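From: Si-eun Lim
To: plenditby-list
Date: 2021-04-29
Subject: Re: [plenditby] Worth the drive to the Zoven open day?

> I see Zoven is doing another open day in June, and the flyer
> promises "household robotics in action." Last time I fell for
> one of these I stood in a parking lot for an hour and got a
> tote bag. Did anyone on the list go to the spring one? Is there
> a robot, does it do anything, and can you ask questions of a
> person who knows the answers? I'd be bringing two teenagers,
> so please be blunt.
>
> Also, is there food.

I went. There is food. It's a vending machine, and it takes exact change, so in a sense the automation starts in the lobby.

The longer answer depends on what your teenagers think "in action" means. Zoven runs the day in two halves. The first is a talk in the upstairs room, forty minutes, given by a man who had clearly been told to keep it to twenty. The second is the demo floor, where you go from station to station in a group and a developer at each one tells you what you're looking at. Our group was too big for the space and I saw a fair amount of the back of a tall gentleman's jacket.

The station everybody wanted was the kitchen one. I had pictured a real kitchen with a real arm in it, dropping real plates. What they have is Domik, their simulator, up on a very large screen, with a developer at a keyboard. A few people in our group were visibly let down by this and one asked when the robot was coming out. The developer said it was out. There was a short silence while we all looked at the screen again.

I ended up liking that station best. They have modeled a string of home kitchens, each one a bit different, and the arm gets dropped into them to practice at the sink, the stove, the fridge and so on. Ours was a sink session. The job that afternoon was getting the gripper down into a basin and back up again without clipping the faucet or the divider, which sounds like nothing until you try to think of the path yourself. The developer let us call out suggestions. Ours would have taken the faucet off at the base.

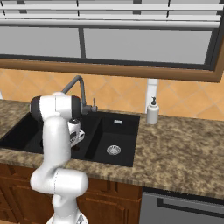
The rule of thumb she gave us was that the arm's hand is seldom the trouble. It's the elbow. Everybody watches the fingers, plans a nice route for the fingers, and then the elbow swings into a cabinet door because no one was thinking about it. I have moved a couch with my brother-in-law and recognized the problem at once.

They ran 575 attempts on that sink task the week before, she said, and saved every one, including the ones where the arm tried to go through the counter. The counter in Domik won't let it, but the arm can push for quite a while before it gives up. She played us one of those. It got the biggest laugh of the day, and I'd ask for it if you end up at her station.

Somebody wanted to know why they bother making the granite look like granite and putting blinds on the window when the arm is only there to work at the sink. Good question, I thought. The answer was that the same pictures are used to train the part that sees, and if every counter is plain gray then the first speckled one it meets in a house is going to come as a shock. So they have people whose job is choosing tile. I asked if they were hiring. They are, but you need to know more than tile.

Now the blunt part you asked for. The second station was Jang, which is their scheduling software, and unless your teenagers are very unusual you should plan your restroom break for it. It's a table of numbers that changes. The fellow presenting was proud that it had handled 2,793 jobs without a person stepping in, and I believe him, but there's only so much you can do with your face while a man scrolls. The third station was closed. A sign said it would reopen shortly and it was the same sign when we left.

Questions: yes, and this was the part they did well. The people at the stations are the people who write the stuff, and they don't hand you off. I asked whether a sink run that goes right in Domik goes right on a real arm, and got a plain "not always, and soap makes it worse." I'd have paid the parking just for that.

Practical things, for June:

Sign up early. They cap it at 200 and the spring one filled up.

Parking is $7, in the structure behind the building. The lot in front looks free and is not.

Get there ahead of the talk if you want to sit. I leaned on a radiator.

Ask to start on the demo floor and do the talk second if they offer it. The early groups get the kitchen station with some elbow room, if you'll pardon it.

There are no tote bags. You do get a pen.

If you go, tell the list whether the third station ever opened. I've got a dollar riding on it with the tall gentleman, who was very pleasant once he turned around.

Si-eun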